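Home Blog Workshop Notes Reading About Get in touch

Three weeks with the Skuson

I promised Ruba Nimri I would write this up before I forgot the details, and since she has asked me twice now (very politely, as is her way) I had better get on with it. If you have come for the jam recipes, I am sorry, they will be back when there is fruit.

For anyone new, I look after the packing side at Dililora, where we send out craft kits, yarn, beads, wooden buttons and far too many kinds of glue. Last spring we got to the point where orders were going out a day behind every week, and Fares Tarawneh, who owns the place and signs for everything, finally agreed that we could try one of these picking cells. We looked at two. The first was from Tanguy, and it was a handsome thing, but it wanted a bigger floor than we have and a longer contract than Fares would look at. The second was the Skuson, sold by a small firm called Clerketti, and they were happy to let us have it on a trial from the start of April.

The price first, as everybody asks. We paid 664 pounds a week for the trial, with delivery, setting up and a day of training thrown in. That made me wince, I won't pretend it didn't, but it did include Raed Darwish from Clerketti, who came on the first morning with his own flask and stayed until the thing was running properly. He was patient with all of us and let Tala Karam drive it from the tablet within the hour, which did more for the mood on the shop floor than any brochure could have done!

Now, what does it do well? Small boxed things, mostly. Kits, tubs of beads, anything with a flat side it can get a grip on. I gave it a list of 92 of our lines to learn and it was happy with nearly all of them by the end of the first week. Yarn was another story. A ball of mohair is a slippery, fluffy customer, and it dropped enough of them that we moved mohair back to the hand benches, where Rima Atallah was rather pleased to have it (she has always said that nobody else packs it without squashing it).

The tablet is easy enough. I do wish the text were bigger, and I wish it didn't log you out every time you go for a cup of tea. The noise I had worried about and needn't have – you can hold a conversation right beside it, and we did, at length, mostly about whose turn it was to sweep.

What I liked best, oddly, was the plainest part of the whole business, the bins and the rollers. I spent a good part of one Friday just looking at how it all sat together, and came away wanting the same arrangement for our hand benches whatever we decide about the robot.

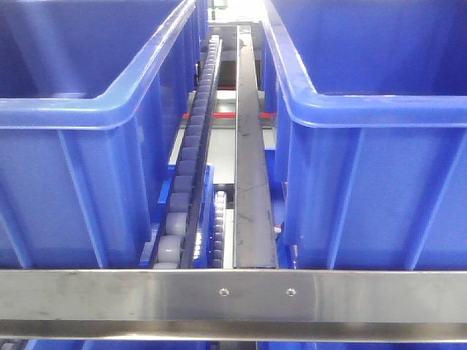 Blue bins either side of the roller track, with the steel crossbar in front.

Raed says the bins can be bought separately, and I have asked him for a price. Ours at the hand benches are a mixture of whatever was going cheap, and no two of them stack.

So, would I keep it? I think so, with a couple of grumbles. I'd want the weekly price to come down if we signed for a year, and I'd want somebody at Clerketti to answer the telephone after four o'clock, which is exactly when our courier panic begins. Fares is talking to them next week and I have given him my list, tea and logging out included. Ruba, if you are still reading, ring me about the mohair before you book a trial of your own.

Older posts Newer posts Back to top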